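Lista de verificación previa a la publicación: riesgo de difamación y retirada de contenidos
Redacción digital de Graka - revisión interna, 10 de septiembre de 2026

Alcance: canal de comentarios, cuentas de la redacción en redes y archivo de respuestas a requerimientos. Quedan fuera la edición impresa y los contenidos patrocinados, que tienen su propia lista. Estado posible de cada punto: **C** (conforme), **O** (observación), **NC** (no conforme), **NA** (no aplica).

## 1. Identificación de la pieza y de las fuentes

- [x] 1.1 La pieza tiene responsable editorial asignado en el gestor. **C**
- [x] 1.2 Cada afirmación de hecho sobre una persona identificable remite a un documento o a una fuente registrada. **C**
- [ ] 1.3 Las fuentes anónimas constan en el registro reservado. **O**

Comentario a 1.3: en la serie sobre el contrato de Risham hay dos fuentes anotadas con iniciales distintas en el registro y en el borrador. Se ha corregido el borrador. El registro sigue pendiente, ya que solo puede modificarlo jefatura.

- [x] 1.4 Las capturas de publicaciones ajenas se guardan con dirección, fecha y hora de consulta. **C**
- [ ] 1.5 Se ha comprobado si la cuenta citada es satírica o de imitación. **NC**

Comentario a 1.5: una entradilla atribuía a la empresa Shahbazi una frase procedente de una cuenta de parodia. La palabra «parodia» figuraba en la biografía del perfil, pero no en el nombre visible. Se retiró la frase y se añadió nota de corrección al pie. Medida: la consulta de la biografía pasa a ser obligatoria y se documenta con captura propia.

## 2. Derecho de réplica y contacto previo

- [x] 2.1 Se ha contactado con la parte afectada antes de publicar. **C**
- [x] 2.2 El mensaje de contacto enumera las afirmaciones concretas, sin fórmulas genéricas. **C**
- [ ] 2.3 El plazo de respuesta concedido figura en el expediente. **O**
- [x] 2.4 La respuesta recibida se recoge en la pieza o se justifica su omisión. **C**

Comentario a 2.3: el plazo se comunicó por teléfono en los dos expedientes abiertos con Risham. Falta la confirmación escrita. Debe enviarse aunque la otra parte haya contestado ya - el expediente tiene que poder leerse sin explicaciones orales.
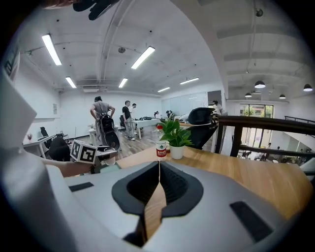

## 3. Moderación de comentarios

Muestra revisada: 69 comentarios denunciados por lectores en septiembre, extraídos de la herramienta Skeltari sin filtrar por sección.

- [x] 3.1 Toda denuncia recibe acuse automático. **C**
- [ ] 3.2 La decisión (mantener, ocultar, retirar) lleva motivo codificado. **NC**
- [x] 3.3 El autor del comentario retirado recibe aviso y vía de recurso. **C**
- [ ] 3.4 Los comentarios retirados se conservan con acceso restringido. **O**

Comentario a 3.2: seis decisiones tenían el motivo «otros» y el campo de texto vacío. En todas ellas la retirada parece defendible por el contenido, pero el registro no permite sostenerla ante una reclamación. Se solicita al proveedor que el campo sea obligatorio cuando se elija «otros».

Comentario a 3.4: el plazo de conservación configurado en Skeltari es de 30 días. La norma interna pide mantener el comentario hasta el cierre del recurso, de modo que un recurso largo quedaría sin prueba. Mientras no se cambie la configuración, se exportará a mano cada comentario recurrido.

## 4. Requerimientos legales y burofaxes

- [x] 4.1 Entrada registrada el mismo día de la recepción. **C**
- [x] 4.2 Copia remitida a asesoría jurídica sin respuesta previa de la redacción. **C**
- [x] 4.3 La pieza afectada queda bloqueada para edición salvo autorización. **C**
- [ ] 4.4 Se han preservado borradores, notas y mensajes relacionados. **O**
- [ ] 4.5 Se ha comprobado la réplica del contenido en redes y boletines. **NC**

Comentario a 4.4: los mensajes de la aplicación corporativa se conservan. No hay constancia de los enviados desde teléfonos personales. Se recuerda que la obligación de preservar no depende del dispositivo y que el borrado automático de conversaciones debe desactivarse en cuanto entra el requerimiento.

Comentario a 4.5: tras modificar un titular en la web, el boletín archivado y una publicación en redes mantuvieron la versión anterior. Se ha corregido la publicación. El boletín ya enviado no puede alterarse; se añadió nota en su versión de archivo.

## 5. Cuentas propias en redes

- [x] 5.1 Doble factor activo en todas las cuentas de la cabecera. **C**
- [x] 5.2 Lista de personas con acceso actualizada. **C**
- [ ] 5.3 Las publicaciones que resumen una pieza no añaden calificativos ausentes en ella. **O**
- [ ] 5.4 Directos de vídeo con moderador asignado. **NA**

Comentario a 5.3: «presunto» aparece en el texto y desaparece en el resumen por límite de caracteres. Si no cabe la atribución, se suprime la afirmación completa.

## 6. Acciones pendientes

| Punto | Acción | Responsable | Prioridad |
|---|---|---|---|
| 1.3 | Unificar iniciales en el registro reservado | Jefatura | Media |
| 1.5 | Captura obligatoria de la biografía del perfil | Verificación | Alta |
| 2.3 | Confirmar por escrito los plazos de réplica | Autor de la pieza | Media |
| 3.2 | Campo obligatorio en motivo «otros» | Sistemas | Alta |
| 3.4 | Ampliar conservación; exportación manual entretanto | Sistemas | Alta |
| 4.4 | Aviso de preservación a toda la plantilla | Asesoría | Alta |
| 4.5 | Añadir boletines y redes a la hoja de correcciones | Mesa digital | Alta |
| 5.3 | Revisar plantilla de resúmenes | Redes | Baja |

Las acciones de prioridad alta se verifican con evidencia adjunta en el expediente. No se admite el cierre por correo sin adjunto.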